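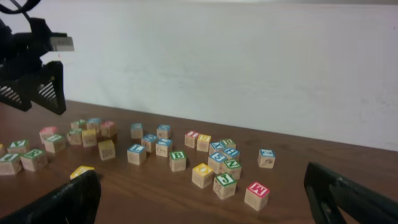 One owner of the Darnodby set wrote that sorting by color first made the letters easier to find.

4. Spread the blocks on a flat table, one layer deep.

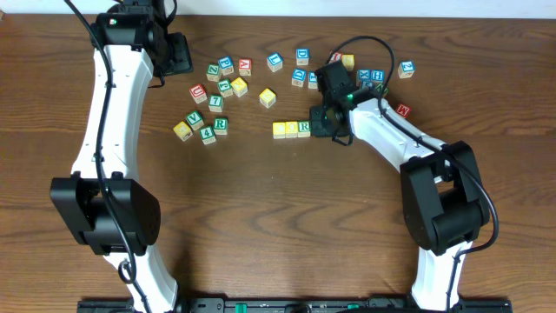 5. Numeral blocks are stored apart from letter blocks. Both types share the same cube size and, on a wooden tabletop, may lie mixed in one loose scatter. Check every painted face.

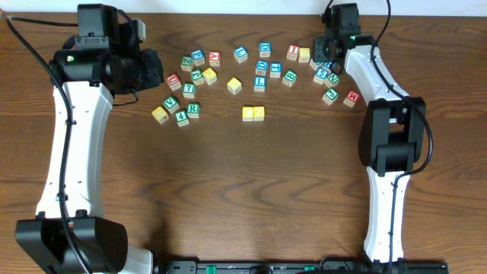
6. Fill the tray by row. Start with a short word; the red C and red A can go in first. Set the green 7 aside for row 14.

CAUTION: Do not soak blocks.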